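Sorting out the under-sink cupboard

2024-11-21

I had been putting off the cupboard under the sink since October. Things go in at the front, get pushed to the back by the next thing, and after a while the door doesn't shut properly. When the Sustow sponges fell on my foot for the second time I took everything out.

The cupboard itself is a Vik unit, 800 mm wide, which sounds generous until you take away the room used by the waste pipe and the stopcock. The back half is hard to reach without kneeling down. There was a sticky ring on the base where something had leaked, and it took hot water and an old butter knife to shift it.

I used to keep all of it in carrier bags. Bags are no good for bottles. They slump over, the caps work loose and you can't see what you've got, so you buy it again. I found two Prelov descalers, 500 ml each, both opened. This time I went with plain grey bins, the open-topped sort with sloping sides. They are scratched to bits but they wipe clean.
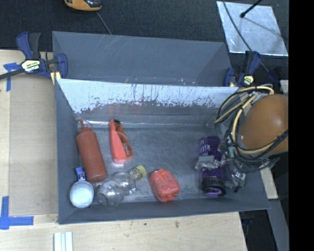
The rule I settled on is that anything I use most weeks goes in the bin nearest the door, and it can go in lying down if the cap is sound. Tall bottles catch on the pipe when they stand up, so lying down suits me better anyway. Brushes go in with the bottles. I tried keeping them separately and they just ended up on the windowsill.

Refills and spare cloths live in the Arkorgate crate in the hall cupboard now. It cost me 11 pounds and is a bit too deep, but the lid fits - which is more than I can say for the last one.

I threw out a tin of metal polish that had gone solid and a pair of gloves with one thumb missing. The stopcock can be reached again without moving anything. I still need to find a home for the plunger, and the left-hand hinge wants tightening before the door drops any further.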